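Section 6: Good Habits for Recording with the Hand-Held Gripper

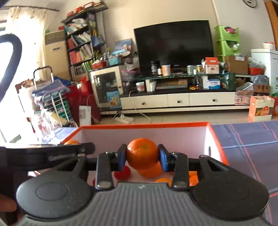
Fig. 6-1. Mandarin held between both blue finger pads, over the open box.

I wrote this section after a winter of using the Nomard gripper in other people's living rooms, so it's a bit more personal than the rest of the guide. The rules came out of the Dernunton home trials, and Ankica Ristić and I have been arguing over the wording ever since. What you get is the version we both follow.

Before you start

1. Ask the person who lives there which rooms you may record in, and get it in writing. A nod at the door doesn't count, sorry!

2. Walk through those rooms and look for anything with a name or address on it – mail, prescription labels, school letters. Ask the owner to put it away. Leave the rest of the room alone. We want homes the way people keep them, shelves and snacks and all.

3. Look at the floor along your whole route. Power strips and cords belong to the house, so don't unplug or move them. Plan a path that stays clear of them, even if it means working from the other side of the table.

4. Wipe the finger pads with a damp cloth and let them dry. Do this again when you switch from household objects to food.

Picking up fruit

5. Come down from above with the fingers open wider than the fruit. Keep your wrist loose. I tend to stiffen up when I know I'm recording, and it shows.

6. Close slowly until both pads touch, then squeeze just enough to lift. Mandarins have soft skin and a tight grip will split it.

7. Hold still for a second, then carry the fruit where it's going. Set it down before you open. Dropping it in from a height counts as a failed take, and yes, Ankica checks.

8. Stop after 30 takes and rest your hand. You'll want to keep going. Please don't.

CAUTION: Keep your free hand out of the box while the fingers are moving. They close harder than you'd think.

CAUTION: Keep the cable in its loop and away from the fingers. If it catches, put the gripper down first and free the cable second.

Note: Fruit you've handled goes back to the owner only if they want it. Tell them which pieces you used. Peeled segments are best left out of your takes, as the juice gets into the pads.

Note: Keep the bad takes. Mark them "failed" and leave them in the folder with the others. Oona Toivonen sorts them at our end, and she'd much rather have twelve honest misses than a folder that looks too perfect.

If anyone in the home asks you to stop, stop right then, even in the middle of a lift. Put the fruit down, switch off, and write the time in the log. Section 7 covers how to delete a session.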